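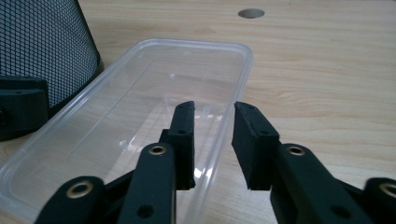
Skavuteo desk with cable hole
Sold by Wadosden Office Furniture

Overview | Top and finish | Cable hole | What to put on it | Delivery | Customer comments

I'll start with what this desk won't do. It won't make you tidy. The maker's leaflet says the Skavuteo "brings calm to the working day", and we have left that line out of our own description. It is a desk. It has a light top, a hole at the back for cables and enough room for the usual clutter. If you want calm you will have to look elsewhere, and so will we.

Top and finish

The top is light wood in colour, a pale beige with the grain running from left to right in long, wavy bands of light brown and cream. Some people find it restful and some find it busy. It is not a flat colour and the grain shows, so if you were hoping for plain white, look at the Memon instead.

There is a soft sheen on it. The leaflet calls this "low glare". I would call it a sheen. Put the desk sideways to a window and you'll get a brighter patch on the window side for part of the day. We had one under the shop lights through July and two people asked if it had just been polished. It hadn't.

Pale tops hide dust well and hide coffee badly. Wipe spills when they happen. We don't sell the special cleaner that the maker recommends, as a damp cloth did the same job when we tried both, and the cloth was already in the cupboard.

Cable hole

The opening is dark grey and oval, set flush into the top near the back edge. Flush matters more than it sounds. On the older Skarus desk the ring stood proud, and paper caught on it every time you slid a sheet across. You can push things over this one without a bump.

It sits a little to the right of the middle. The leaflet says that this is "the natural position". If your sockets are on the left you may not agree, and you'll want a longer lead. Please measure before you order. We can't move the hole and we don't drill second ones, though we get asked.

A normal plug will go through if you turn it. A big square power adaptor may not, so feed the thin end up from underneath.

What to put on it

The leaflet also pushes a matching organiser set. We stock it, but I wouldn't rush. A clear plastic food box with the lid left off does for pens, chargers and loose clips, and you can see what's in it without tipping it out. It also lets the colour of the desk through, so it doesn't look as heavy as a solid tray. You probably have one in a kitchen cupboard already.

For rubbish we like a black mesh basket with a rounded rim. The small ones can stand on the desk if floor space is tight, but check the base for rough edges first. Mesh is fine for paper. It is no good at all for apple cores or pencil shavings unless you line it, and a liner rather spoils the point of buying mesh.

Black things look very black against this top. That is a matter of taste. Danish Tanoli in our showroom thinks it looks smart, and I think you notice every stray bit of kit.

Delivery and returns

The desk comes flat in one box. The maker says one person can put it together. We say two, mainly for turning it the right way up at the end. Allow about 100 minutes if you haven't built one before, and keep the box until you're sure you're happy. Returns are accepted for 7 days after delivery if the desk has not been built, and we will collect. Once it is built we only take it back for a fault.

The guarantee is 3 years on the legs and fixings. It doesn't cover marks on the top, whatever caused them.

Customer comments

Shabnam Rana
Nice colour, a bit lighter than I expected. The hole is useful. I had to buy an extension lead as my socket is on the wrong side, which the page did warn me of, to be fair.

Dorian Vasseur
Does the job. I don't see why the leaflet is 6 pages long.

Diễm Hồ
I bought the organiser set before reading this page and now I use a sandwich box. The set is in a drawer. Could the advice be put nearer the top?

Reply from Wadosden: We've added a link to it from the organiser page as well. If the set is unused and still has its wrapping, send us your order number and we will take it back.

Page checked by Noman Siddiqui, November 11, 2019

Related: Memon plain white desk | Skarus desk (last few) | Cable ties and clips | Mesh baskets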